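Apprendre un assemblage au bras : ma méthode pour des démos propres

On me demande souvent comment je m'y prends pour enseigner un assemblage de blocs à un robot sans y passer la nuit. Je guide le bras à distance, je répète, et je jette beaucoup ! Sur mon premier jeu de démos pour le projet Plolance, j'en avais enregistré presque 1230 et la moitié est partie à la poubelle (trop d'hésitations dans mes gestes).

Avant de lancer quoi que ce soit, faites l'assemblage avec vos propres mains, plusieurs fois, jusqu'à ne plus réfléchir à l'ordre des pièces. Ensuite seulement, prenez les commandes. Approchez vite, puis ralentissez franchement au-dessus de la pièce — c'est là que tout se joue. Fermez la pince, attendez un petit temps, soulevez bien droit. 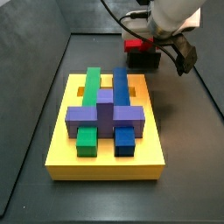 Pour la pose, même idée à l'envers : on se place au-dessus, on aligne, on descend. Si ça coince, ne forcez pas, remontez un peu et recommencez l'approche. Je garde d'ailleurs quelques essais où je me rattrape comme ça, le robot a besoin de voir comment on corrige une erreur. Macarena Pastor, avec qui je travaille chez Kovura, préfère les enregistrer dans un dossier à part, et je m'y suis mis aussi.

Côté rythme, je fais des séries de huit démos, puis une pause. Au-delà, mes gestes deviennent brouillons et ça se sent à l'entraînement. Entre deux essais, je décale légèrement les pièces de départ, sinon le modèle apprend une position par cœur.

Dernière chose : relisez chaque série le jour même, et notez tout de suite ce que vous écartez.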